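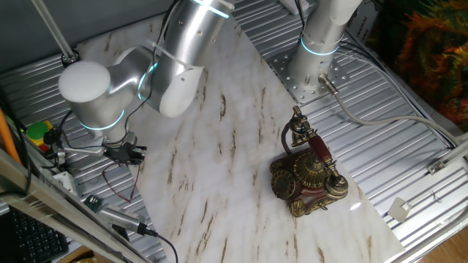
Tarek Fahmy said that pretend marble had never fooled anyone in his family and that they had bought it anyway, twice, and that if we wanted a research question we could start there. We did start there. The original question, approved in April, was longer and had the word "materiality" in it.

Real Enough: Marble Patterns in the Homes and Cafes of Wereck
Second-year group project, Design and Everyday Life

1. What we set out to do

Marble patterns are all over Wereck. The town has no quarry and never had one. The nearest stone of any note is the grey stuff the harbour wall is made of, which has never tempted anybody to copy it. Yet you can eat breakfast off a marble pattern at Travudo, wash your hands on one at the leisure centre and stand in a queue on one at the post office. We wanted to know why people choose a surface that copies another surface, whether they mind that it is a copy, and what they would have had instead.

We had a budget of £30. Most of it went on coffee, on the grounds that it is hard to study a cafe table from the pavement. Receipts are in Appendix B, apart from the one that got wet.

2. A short history, as required

The marking scheme asks for historical background. Painting things to look like marble is a very old habit. The Romans did it on plaster walls, sometimes in houses whose owners could presumably have paid for the real thing. Later on, churches and country houses all over Europe had wooden columns painted with veins, and the painters who did it well were proud of it. There was also scagliola, made from plaster, glue and pigment and then polished, which could cost a good deal of money and was admired for itself.

We mention all that mainly to push back against the first draft of our own introduction, which said the fashion began with kitchen makeovers on television. Our tutor wrote "Did it?" in the margin.

The modern versions are printed. A pattern is put on paper, film or a glazed tile, and the pattern repeats after a certain distance. Once you know about the repeat you can't stop looking for it. One member of the group has now been asked by her mother not to do it at other people's houses.

3. How we went about it

We talked to people in three cafes and in such kitchens as would have us. Conversations were recorded on a phone and typed up by whoever had complained most recently. The typed interviews came to 2461 words once we had taken out the "ums" and a long passage about parking.

We asked everyone the same opening question, which was whether the surface in front of them was real. It is a surprisingly rude question. People tended to pat the table before answering, as if it might have overheard. After the first afternoon we changed it to "Do you like this table?" and got on much better. 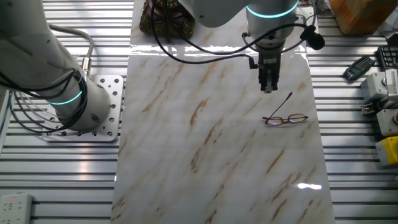 Wereck Student Projects, Volume 30, page 1359

4. What people told us

The owner of Travudo chose her counter from a sample the size of a playing card. She liked the sample. When the full counter arrived the veins were much bigger than she had pictured, and for a week she thought it looked like a road map. Now she says she would miss it. She has never claimed that it is stone and has never been asked, except by us.

At Zaki, two streets away, the tables are real marble and the owner wishes they weren't. Lemon juice marks them. Red wine marks them. He showed us a pale ring left by a glass of orange squash and spoke about it for some time. His advice to anyone opening a cafe was to buy the copy and spend the difference on chairs.

The third cafe, Takasov, has plain tables. We included it for comparison, and the manager was rather hurt to find out what we were comparing it with.

In the kitchens, nearly everybody said they had picked the pattern to make the room lighter. Hardly anyone used the word "luxury", which had been going to be the title of this section. One man said he had wanted black and his wife had wanted white and that marble was "white with some arguing in it". We have not improved on his description and no longer try to.

Several people brought up crumbs. A busy pattern hides them, a plain one shows them, and a dark glossy one shows them along with every fingerprint since the day it was fitted. We had not planned to write about crumbs. There is nothing on them in the reading list either, and we did look.

5. Does it matter that it is a copy?

Our reading had prepared us for guilt. Much of what has been written about imitation materials treats them as a small lie told by the building, and we went out expecting people to be a bit sheepish. They weren't. The word "fake" was used cheerfully and mostly by the owners. 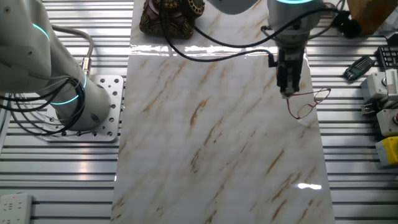 What did bother people was the copy giving itself away by accident - a joint where the veins stopped dead, a corner where the pattern had worn off, the same brown squiggle turning up again by the toaster. They were happy to know it was a copy and annoyed to be reminded. Tarek compared it to a wig. We left that out of the presentation and are putting it back in now.

There was one exception. A retired stonemason at Takasov told us that the veins in real marble are there for a reason, that they follow impurities in the original limestone, and that a printed one follows nothing at all. He found it hard to look at for long. He then admitted that his own bathroom was done in it, and that the bathroom had been his daughter's idea.

6. Problems

We only spoke to people who were willing to talk to students about tables, which may not be most people. All three cafes are on the same side of town, near the bus stop. The interview at Zaki was done during the lunch rush, so parts of the transcript are an order for soup.

We also lost a Tuesday to a disagreement over whether terrazzo counted. It doesn't. The member who said it did has asked for her view to be recorded, and it is in Appendix C, where it takes up more room than the budget.

7. If we did it again

We would go to a showroom and watch people choosing, as everyone we met had already lived with their decision long enough to have made peace with it. We would ask for samples bigger than a playing card. We would agree on the 1000-word limit for the reflective statement before four of us wrote one each.

Appendix A (interview questions, both versions), Appendix B (receipts) and Appendix C (terrazzo) are in the department office and can be read on request.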